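What Hard Water Does to a Towel

Dec 10, 2024

A cotton towel absorbs water through its loops. Each loop is a length of twisted yarn standing free of the base cloth, and the gaps between fibers in that yarn draw liquid in by capillary action. Anything that fills or coats those gaps slows the process. In most homes the coating arrives through the washing machine, a little at a time, and the towel is blamed for it.

The usual culprit is calcium. Hard water carries dissolved calcium and magnesium, and both react with soap to form an insoluble film. Modern detergents contain builders that tie up the minerals before they can react, but the dose printed on the box assumes moderate water. In a hard water district the builders run out early in the cycle. What remains settles on the cloth with the soil it was meant to carry away.

Fellholm, a small river town that switched to well water in October of last year, offers a useful case. Its one commercial laundry, Branik, handles linen for the local inns and had run the same wash formula for years. Within weeks of the switch, the bath towels came off the line stiff, and the whites had taken on a gray cast. Rewashing made the problem worse, as each extra cycle brought more mineral into contact with the cloth.

Branik's first response was more softener. This is a common mistake. Fabric softener works by laying down a thin layer of fatty compounds that lets fibers slide past one another. The towel feels better in the hand, but the layer repels water. Guests at one inn complained that the towels pushed water around on the skin. 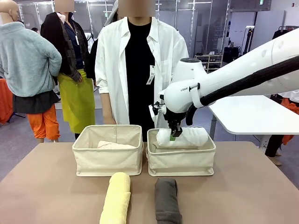
The second response was to test the water at the machine inlet, and this led to a change of formula. The laundry cut softener entirely, raised the builder dose, and added a mild acid to the last rinse. The acid dissolves what carbonate has formed and neutralizes leftover alkali from the detergent. Household white vinegar does the same job on a small scale, although it should never share a cycle with chlorine bleach. The combination releases a toxic gas.

Recovery was slow. Branik put 3000 towels through the new formula, and most needed 3 washes before a drop of water would sink in on contact. The drop test is crude but reliable: lay the towel flat, let a single drop fall from a spoon, and watch. On clean terry it vanishes almost at once. On coated terry it sits as a bead.

Drying matters as well. Line-dried cotton stiffens even in soft water, as the last traces of moisture bond neighboring fibers together. A tumble dryer breaks those bonds by motion - ten minutes at low heat will do it, and the rest of the drying can be done outdoors. High heat buys little and shortens the life of the loops.

Weave sets the limits of what any wash can do. Zamow, a mill that supplies hotel terry, uses a 2-ply yarn in its heavier line, with the strands twisted together for strength. Benjelloun sells a low-twist towel that feels softer when new and absorbs faster, but its loops snag easily and shed lint. Branik now keeps the two types in separate loads.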